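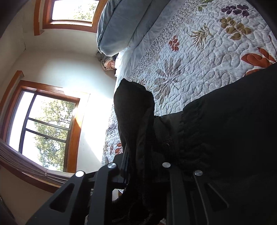

Floral quilt, two windows, dark clothes on the bed.

I have been promising a post about mending for months, and October seems like the right time for it. The mornings are cool enough that I want a cup of tea and something in my lap, and the light is still good until well after dinner. So here we go — everything I've learned from a year of fixing my own clothes, in no particular order!

It started with a coat. A dark wool one from a little label called Gustaner, bought second-hand, and I loved it so much that I wore straight through the lining at both armholes. I took it to a shop in town and the quote to reline it was $161. Fair enough for the work involved (I know that now, having done it), but more than I'd paid for the coat. So I borrowed a library book, bought two metres of lining fabric in a very loud mustard colour, and spent the better part of a month unpicking, swearing and sewing it all back together.

It isn't perfect. One sleeve lining is slightly twisted and I can feel it every time I put my arm in. But I wore that coat all winter and I was ridiculously pleased with myself, and after that I wanted to mend everything in the house.

Darning came next, and oh, I love darning. If you've never tried it, you're basically weaving a tiny patch of cloth right over the hole, up and down and then over and under, and the moment it starts to look like fabric is so satisfying. I use a wooden mushroom from Trukier, which has a nice flat top, though a light bulb or a smooth orange works too. My first sock had a lump under the heel like a pebble. The trick was to stop pulling the yarn tight! Leave a little loop at the end of every row and the darn has room to shrink in the wash along with everything else.

For thread I've settled on Väisänen's wool and nylon mix for socks. It comes on small cards in very good greys, plus a rusty orange I keep finding excuses to use. I started out trying to match colours exactly and gave up fairly quickly. A near match looks like a mistake, and a bright patch on a grey sock looks cheerful.

Jeans are harder. I've had the best luck with a piece of old denim behind the hole and rows and rows of running stitch across the whole area, well past the edges of the worn part. I used to stop right at the edge of the hole, and then the fabric would just tear again beside my lovely new stitches. Go further out than you think you need to. My favourite pair has 14 patches and is probably more patch than jean at this point — the left knee alone has been done three times.

A few of you asked after my last post about the mending evenings at the hall in Iltum. Yes, they're still going, and yes, you can turn up with no idea what you're doing! Bring whatever is broken. Someone brought a tent once, and we all ended up on the floor around it. There's a box of spare buttons by the door, and I tipped it out one evening and counted every last one. There were 1,676 of them, and I still couldn't find four the same for my cardigan.

I ended up using four different ones, in slightly different greens, and I like it much better than I did before. The top one is a bit too big for its hole, so I leave it undone.

Next on the pile is a jumper with moth holes all down one side, which I've been putting off because the knit is so fine. I've read about needle felting over small holes and I'm keen to have a go on a scrap first. If you've tried it on thin wool, please tell me how it went, especially after washing. The kettle's on and I've got a sock to finish.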